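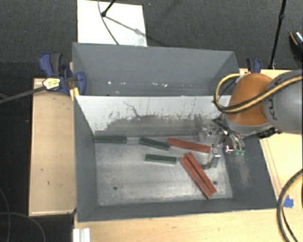

Grasping from a cluttered bin: where the numbers ended up

Thursday, May 24, 2018

I said last month I would write up the block experiments once the second training run was done. It finished on the weekend, so these are my notes.

The task is simple to state. Narrow rectangular blocks, red and green, lie in one compartment of a metal bin. The arm has to pick one up and put it down in the other compartment. When one side is empty it works back the other way, so it can run for hours without anyone resetting it.

We collected 1,369 grasp attempts with a plain scripted policy that picked a point on a block and a random wrist angle. Sebastião Meireles labeled the first 200 by hand to check the automatic success signal, which comes from finger width after the lift. The two disagreed on 12 of them. Most were cases where the fingers had closed on the very tip of a block and it slipped during the lift. I moved the width check later in the motion and threw out the attempts with missing depth data. That left 1,137 for training.

The network is small. It takes a crop around the proposed grasp, rotated so the fingers always point the same way, and gives back one score. Rotating the crop mattered more than anything else I tried. Without it the model learned to like blocks that sat straight in the bin and did badly on diagonals.

Two situations are still bad. One is a pair of blocks lying side by side with only a thin gap between them. The scores along the pair are nearly flat, and the arm often tries to take both. The other is a block against the partition. There is no room for the second finger, so the right answer is to push first, and we have no push action.

Solange Courtois thinks a push should be a second output on the same network, trained on whether the next grasp works. I would rather start with a fixed push away from the nearest wall and see how far it gets. We will probably try hers after mine.

The code is in the Bomari repository, under the bin folder. The depth filter still has the old threshold in it, so change that before you run anything.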